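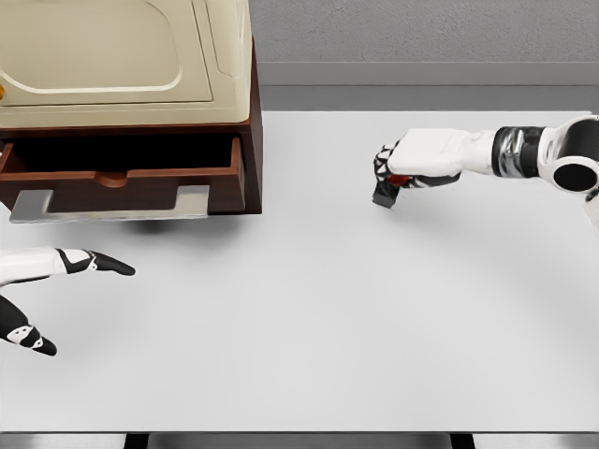 So the sim never closed the drawer on its fingers, and the real one did it on day two, was how the Tirnow reviewer put it when we first showed them this. Fair. Start there, let it sit a second.

8 min read

Opening. Say who we are, fast. Grallthorpe, small manipulation group, drawer tasks mostly. Talk is on one fault. Not a results talk. If people want the benchmark stuff, the poster has it.

The task: object in the right hand, drawer open, put object in, close drawer with the left. Kitchen-ish cabinet, wide metal bar handle. Two arms, one policy. Trained all in simulation, 2,000 episodes, then onto hardware in June.

What happened. Right hand goes in over the drawer, lets go. Left hand is supposed to wait for that. It didn't wait. It started the push while the right fingers were still below the rim. Drawer front came in, pinched two fingers against the cabinet. Motor current went up, the controller read that as "drawer is stiff" and pushed HARDER. That's the bit to slow down on. The safety stop came in at 3 seconds, way too late. One finger tendon gone, one cracked cover on the thumb side. No people near it, gate was shut. Say this clearly, last time somebody asked twice.

Why we missed it. Three reasons, don't read them all out if short on time.

- In sim the fingers and the drawer rim had collision switched off between them. Somebody did it early on to stop jitter, left a comment in the config, we all forgot. Hand just went through the wood. Success rate looked great.
- "Released" was taken from the gripper command, not from where the hand was. Command says open, flag flips, left arm goes. On hardware the hand opens late.
- Force limit was set per arm. Each arm was under its own limit the whole time. Nothing was looking at the two of them together.

(pause for the plot. blue is left arm, orange is right. point at the crossover)

How we found it. First blamed the Hokano wrist firmware, wasted most of a week on that, sorry Hokano. Then replayed the hardware log in sim with collisions back on. Got the pinch in 42 out of 100 runs. So it was in there all along, just invisible. Worst part is a reward curve doesn't tell you.

Fixes, in order we did them:
1. Rim collision back on. Jitter came back too, fixed it properly with smaller timesteps. Training is slower, live with it.
2. Left arm can't start closing untill right wrist is above the rim and moving away. Measured, not commanded.
3. Current spike while closing = stop and back off a little. Never push through. Cost us a few successful closes on the sticky drawer, fine.
4. Shared limit across both arms. The Zamani safety box does this if you wire it for it, we hadn't.

After: pinch is gone in the replay set. On hardware no pinch so far but we've run far fewer, don't oversell. Close success dropped a bit, then came back after retraining. Full numbers on the backup slide.

What's still bad. Object sticking up over the rim. Policy doesn't know it won't fit, drawer closes on the object instead of the hand. Backs off now, tries again, backs off again. Ugly loop. Retry cap is a patch. Need something that looks in the drawer before it closes. If anyone in the room has done this come find me after, seriously.

Also the audit. Went through all the old configs for disabled collision pairs, found more then we wanted. Most harmless. One in the cabinet door task, same kind of thing, never run on hardware luckily. We now print the disabled pairs at the top of every training log so you have to look at it.

Ask for the room: check your collision filters before you trust a success rate. Grep for it tonight, takes a minute.

Likely questions
- why not just do it one arm at a time? Slower, and handoff tasks need both anyway
- would tactile have caught it? probably earlier, we don't have it on the back of the fingers
- is the config public? cleaned version yes, link on last slide (CHECK LINK WORKS)

If running over skip the Hokano story and the audit. Don't skip the current thing.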